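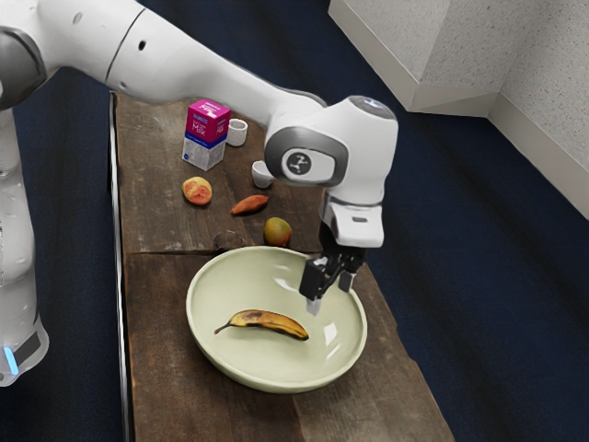 Last edited 5 February 2021, at 16:03

Plank top

A plank top is a table surface made of solid boards laid side by side. It differs from a veneered top, in which a thin sheet of wood is glued to a core, and from a butcher block, in which narrow strips are glued face to face. Plank tops are found on kitchen, farm, and work tables. The boards usually run the length of the table.

Construction

Boards are cut to length and held from below by battens or by the rails of the frame. Wood swells and shrinks across the grain as the moisture in the air changes, while its length stays nearly the same. A batten that crosses the boards must therefore let them move. The usual method is a slotted screw hole, with the slot running across the boards. A fixed screw is placed at the center of each board if the boards are separate, or at the center of the whole top if they are glued.

Tops with unglued boards are called open-joint tops. The gap between boards is smallest in humid months and widest in heated rooms in January. Glued tops have no gaps when new but may split along the grain if the fasteners do not allow movement.
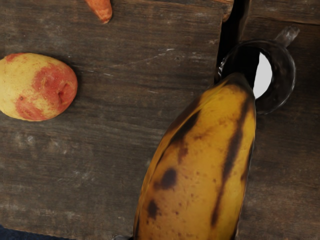 Fruit on a worn plank top, with a gap between two boards at upper right.

The Livmont pattern, used in small shops, has 6 boards of unequal width and three battens. Its standard width is 800 mm and its length 163 cm. The Stundoder pattern is shorter and has a breadboard end — a cross board fitted over tenons at each end of the top. Breadboard ends help keep the boards flat. They sit flush with the long sides for only part of the year, as the main boards change width and the end board does not.

Finish and wear

Common finishes are oil, wax, and varnish. Oil soaks into the surface and leaves it matte. Varnish forms a film that resists water until it is scratched through, after which moisture can spread beneath it and turn it cloudy. Shallow scratches on an oiled top can be rubbed with fine abrasive and oiled again at that spot. A varnished top often has to be stripped over a whole board to avoid a visible edge. 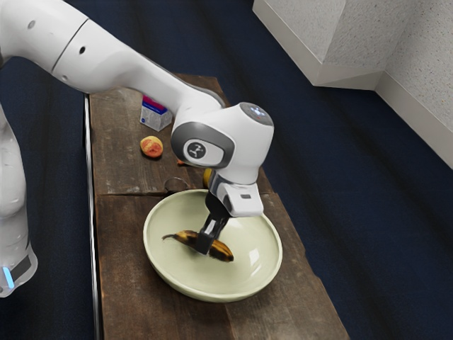

Can a gap between two boards be filled?
Only if the filler can stretch. Hard filler cracks or is pushed out when the boards swell, so flexible filler or a loose strip of wood fixed on one side is used instead.

Regional names

In the Nollow trade the type is called a board top, and the term plank is kept for stock more than 3 cm thick. Palomino, a former maker of kitchen tables, sold open-joint tops as "loose tops" and glued ones as "tight tops."
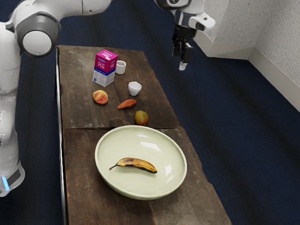
Both terms survive in repair manuals, where they decide the order of work. A loose top is taken apart board by board, and each board is marked on its underside before removal. A tight top is lifted off the frame in one piece.

See also: Batten; Breadboard end; Trestle table; Wood movement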